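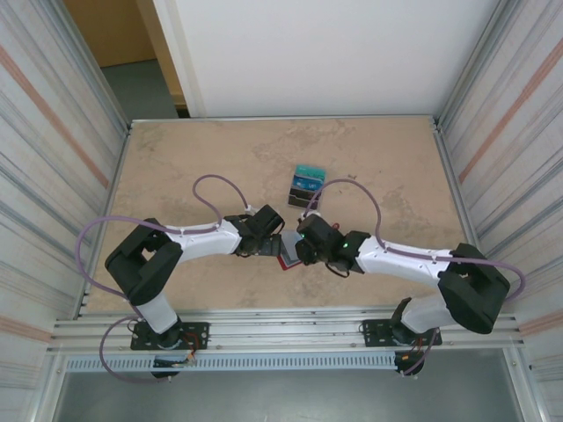
Two robot arms with a small flat item held between their grippers.

Gangadharan Raju has been working on phone batteries for most of his career, and he would like to be able to take them out again. His company, Flivalico, plans to start shipping the Quan in July. It is a mid-range Android phone with a back cover that comes off with a fingernail.

"People ask me what the special feature is," Raju said when we spoke by video call. "It's a lid. You open it, you take out the battery, you put in the other one."

The other one is sold separately. The main battery is a normal size for a phone in this class, and the spare is a thin 2000 mAh pack meant for a coat pocket. Raju said the small spare was the most argued-over part of the project. His lead designer, Prys Lewis, wanted two identical batteries. Raju wanted something light enough that buyers would carry it.

"Prys still thinks I'm wrong," he said. "We'll see what the returns look like."

Swapping packs normally means shutting down and starting over. The Quan has a small reserve cell next to the main board that keeps memory alive while the back is open. Flivalico calls this part Judetine, and it has applied for a patent on how the cell takes over when the cover is lifted. The screen goes dark, the radios switch off, and the owner has 23 seconds to get the new battery in.

I asked what happens on second 24. "It turns off," Raju said. "It saves what it can and turns off, same as any phone with a dead battery."
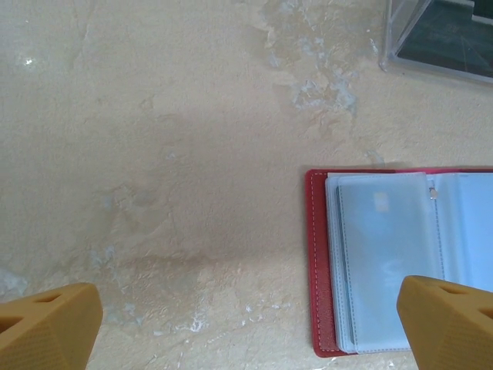
There are trade-offs, and he went through them without much prompting. The phone is thicker than its rivals. There is no wireless charging, as the coil would have had to sit in the cover and the contacts wore out in testing. Water resistance is limited to splashes — the gasket around the lid can handle rain, but he would not take it near a pool.

The software is close to stock Android, with one added settings page for battery health. It keeps a separate record for each pack. Updates are promised for 2 years, a figure Raju called "the part I'm least happy with." He said it depends on the chip supplier and that he is still pushing.

Flivalico has 2361 preorders so far, nearly all of them through Herance, the online store that will handle sales and spare parts. Raju said the number covers the first production run and leaves a little over for repairs.

A larger model is on paper, but he would not talk about screen size or price. He did say it would use the same spare battery. "If you buy one for this phone, I want it to fit the next one," he said. "Prys agrees with me on that."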